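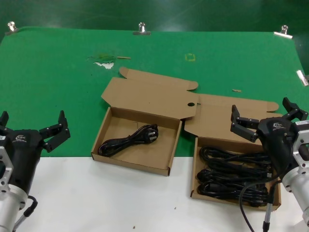

How long should I let the Timura dehumidifier run before I judge whether it works?
Give it 12 days in one closed room, then compare the readings.

Home | Set-up | Care | Spares | Contact

Section 3: First use

1. Stand the unit on a level floor. The sales leaflet says it can go "anywhere". It can't. Keep it clear of curtains and beds.

2. Let it stand upright for a few hours if it has been carried on its side.

3. Plug it straight into a wall socket. Don't use an extension lead, whatever the shop told you.

CAUTION: Never run the unit with the tank out.

4. Set the dial to Medium. The Turbo setting is louder, and in our trials at the Rafferty workshop it gathered very little extra water.

5. Write down the humidity each morning using a separate meter. The built-in display flatters the machine, so treat it as a hint.

6. Empty the tank when the red light shows. On a damp day in March we took 892 ml from a back bedroom. A dry room will give far less, and that doesn't mean a fault.

NOTE: The Pakis scented filter is sold as a cure for mould. We have seen no sign that it does more than smell of lemon. Mould needs cleaning off and the leak behind it needs mending.

7. Rinse the mesh filter after 100 hours of running. Change it at 600 hours, or sooner if it tears.

NOTE: The Zonedgate timer plug cuts the power dead and the fan can't run down properly. Use the timer on the unit.

If the readings haven't dropped by the end of the trial, look for a blocked gutter or a cracked air brick before you buy a bigger model.

Last updated: March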